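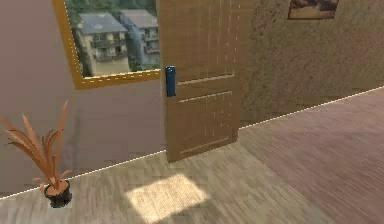 Saron Woldemariam wrote after the first release that "quiet" in a room listing means whatever the landlord needs it to mean, and asked why anyone would bother putting it in a table. It's a fair complaint. I've kept the column and changed what it claims to measure.

Print this page | E-mail this page

README: Eradville Quiet Rooms, version 2
10/22/20 — by the maintainer

What is in it

One row per furnished room advertised to let in Eradville, with the wording of the advert and, where we could get it, what the tenant said after a month of sleeping there. There are 34 rooms. That is small, and anyone planning to draw a chart for the whole town from it should stop now.

The file is rooms.csv. The adverts came from the Vastano listings board and from cards in shop windows, typed up by hand. Spelling mistakes in the adverts have been left alone. Ours, I hope, have been fixed.

Columns

room_id: a made-up number, in no order
advert_text: the full wording
quiet_claim: yes if the advert uses quiet, peaceful, calm or tranquil about the room or the street
floor: ground is 0
faces: street, yard, or unknown
tenant_score: from 1 (kept awake) to 5 (slept fine), blank if no reply
tenant_note: free text, with names and house numbers taken out

What "quiet" does and doesn't tell you

Of the rooms in the file, 14 were advertised as quiet. I expected the word to be worth something, however little. In this file I can't find that it is. Several of the lowest scores belong to rooms with the most soothing adverts, and one described as "tranquil" faces the Imhof bus depot. Two adverts say the street is quiet and leave the room out of it, which I now read as a warning.

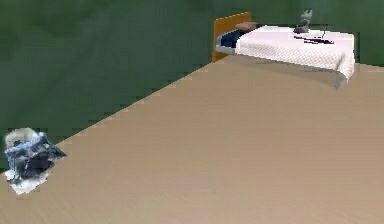 Bed against a green wall. Computer rendering.

I don't think this proves landlords lie. Most of them don't sleep in the rooms they let. Many viewings are in the afternoon, when the neighbours are out. Still, when a letting agent tells you that quiet rooms fetch more rent because they are quiet, ask who did the listening.

Scores, and why I half trust them

Tenants filled in a paper form. A score of 3 seems to have been used for "fine", for "awful but I'm used to it" and for "I'd like to finish this form". The notes are more use than the numbers. Read those first.

We took no sound readings. A firm called Zatance offered us a phone app for the job, and I turned it down after it gave 12 different answers in the same kitchen with the fridge off. A bad number with a decimal point is still a bad number, and people believe it more.

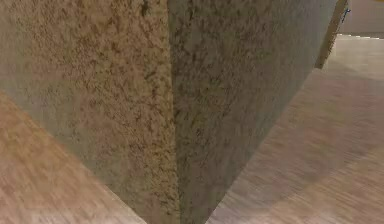

Walls are the other gap. Tenants blamed thin walls again and again, but we never recorded what any wall was made of, and a tenant can't easily tell footsteps overhead from a door on the landing. Please don't use tenant_note to make claims about building materials. Someone did this with version 1 and I'm still getting letters.

Changes since version 1

Blank scores are now blank. They used to be zero, which dragged every average down.
"Cosy" no longer counts as a quiet claim. I can't remember why it ever did.
Adverts repeated in September have been merged where the wording matched.

Reuse

Copy it, correct it, argue with it. If you quote a finding, quote the number of rooms beside it.

Contact: the maintainer, Eradville Quiet Rooms
Copyright 2020 Eradville Quiet Rooms
Back to top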